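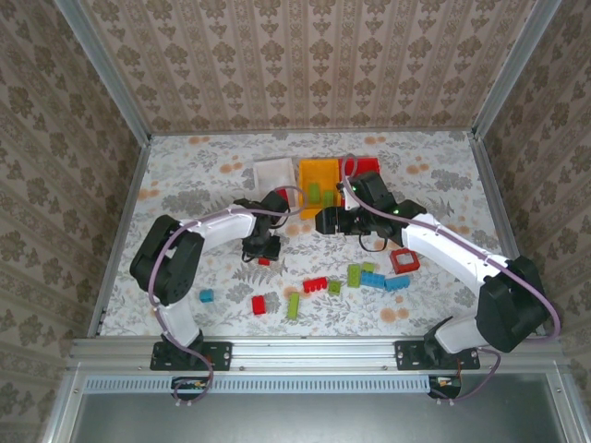 *Two robot arms and toy building bricks on a floral-patterned work surface*

**Istolex** is a short-range radio protocol for linking fixed and slow-moving equipment to a local gateway. It defines a physical layer, a medium access layer and a small set of management messages. Addressing above the local network is left to the gateway, which normally translates Istolex frames into ordinary IP packets. The protocol was first published by Boltley, a maker of radio modules, and is now maintained as an open specification.

## Network structure

An Istolex network has one gateway and any number of nodes up to the limit set by the gateway's schedule table. Nodes do not relay traffic for each other. A site that is too large for a single gateway is divided into cells, each with its own gateway and network identifier. The gateways are joined by cable.

A node may be registered with only one gateway at a time. When the signal from its gateway falls below a set threshold, the node scans for another gateway with a matching site key and sends a transfer request. Traffic is held in the node's buffer until the request is accepted. Frames that do not fit in the buffer are dropped, oldest first.

## Physical layer

The specification divides its band into 38 channels of equal width. Two are reserved for joining and are never used for data. The rest are visited in a hopping order derived from the network identifier, so that neighboring cells seldom meet on the same channel.

Each device has a single antenna connector. Diversity reception with a second antenna is allowed at the gateway only. Nodes mounted inside metal enclosures are expected to use an external antenna, and the specification gives a maximum cable loss between the radio and the antenna.

## Medium access

Time is divided into cycles of 1630 milliseconds. Each cycle opens with a beacon from the gateway, followed by scheduled slots and then a shared period in which any node may transmit after listening for a clear channel. A node that misses four beacons in a row must stop transmitting and return to the joining channels.

Scheduled slots are assigned at registration and may be changed in any later beacon. A slot that its owner does not use stays empty until the next cycle.

## Frame format

The maximum frame length is 1524 bytes, including the header and checksum. Frames sent in the shared period are limited to 977 bytes to keep the channel from being held too long by one node. Longer messages must be split by the application.

The header carries the following fields:

- network identifier
- source and destination address
- frame type
- sequence number
- key index

## Security

Payloads are encrypted with a key issued at registration. Headers are sent in the clear but are covered by the integrity check. Early versions used the same key for every node in a cell. This was dropped in the second edition, and gateways built to that edition refuse registration requests in the older form.

## Implementations

- **Ursu** – gateway software with a scheduler and a packet logger
- **Janside** – node firmware library for small microcontrollers

Boltley modules contain a separate closed implementation. It supports the transfer request but omits diversity reception.

## See also

- Frequency hopping
- Time-division multiple access
- Antenna diversity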